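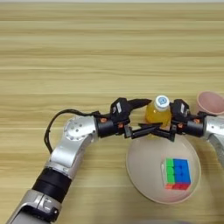 Both arms at the bottle, cube parked in the bowl. Wrist cable on the left one is what I'm asking about.

Home > Forum > Builds > Arms and grippers > Two-arm table

storkero_shed
Third post on this build, the first two are further down the board. Both arms are bolted down now and share one table. I run them from a desktop in the corner with a program I've called Bimo, most of it cobbled together over the winter.

Two problems. The first is the cable on the left arm. It loops out over the table before it goes back to the wrist, and I don't like how much of it there is. If I shorten it, it goes tight when the wrist rolls all the way over. If I leave it, sooner or later a finger is going to catch it.

The second is the grippers getting in each other's way. I want one to steady the bottle while the other works on the cap. On the last 11 tries they touched 7 times before either had a proper hold. Nothing broken so far. Any ideas?

fagundes
Don't shorten the cable. Clip it at the elbow with a bit of slack on the wrist side and let the rest lie along the forearm. Hook and loop tape will do. Zip ties are fine until you need to move them, and you will need to move them.

On the grippers, you've got both sets of fingers crossed low down in front of the bottle. There's no room there for two. Send one in low and the other from above.

pete_lathe
I'd go the other way on the cable. A loop standing up in the air is easy to see and easy to keep clear of. Tape it along the arm and it gets pinched at the elbow where you can't see it. I lost a lead that way and it took me an evening to find the break.

fagundes
Then it was taped too tight. Leave slack across the joint.

pete_lathe
I did leave slack across the joint.

marrow_and_bolt
Can you two do this on the cable thread please.

OP, why both arms at once? Hold with the left, stop, check it, then start the right. Slower, but you'll know which one is at fault. What does your log say about where each arm thinks the bottle is?

storkero_shed
Just looked. Log line 2421 is the last bad one. The left has the bottle further towards the middle of the table than the right does. So they don't agree, and each is going to its own idea of the place.

marrow_and_bolt
There you are then. Do the table calibration again for both arms in one sitting, same marks, before you touch anything else.

Natanael Falcão
I had this on mine. Calibrating helped but didn't cure it. What cured it was a keep-out box for each arm, set at 66 mm either side of the bottle. Only one arm is allowed in the box at a time until the first grip is confirmed. It's about the dullest bit of code I've written and it has saved me a set of fingers.

Also, take the bowl and the cup off while you sort this out. The bowl is right by the jaws.

storkero_shed
I'd rather leave them on. The cube in the bowl is the next job and I want the arms used to working with other things about.

Natanael Falcão
The arms don't get used to anything you haven't programmed. Up to you.

pete_lathe
He's right about the bowl.

rarkanon_ltd
Is the cap screwed down hard? Those fingers look narrow for turning one. I'd put rubber sleeves on them first.

storkero_shed
Finger tight only. No sleeves yet, I have some heat shrink I could try.

Plan is: calibrate both, add the box, bowl off for now (fine). Cable gets fagundes' clip at the elbow and if it pinches I'll go back to the loop. Will post the next log when I've got one.

fagundes
Put the clip on the outside of the elbow.

Back to top | Contact the moderators | Posts belong to their authors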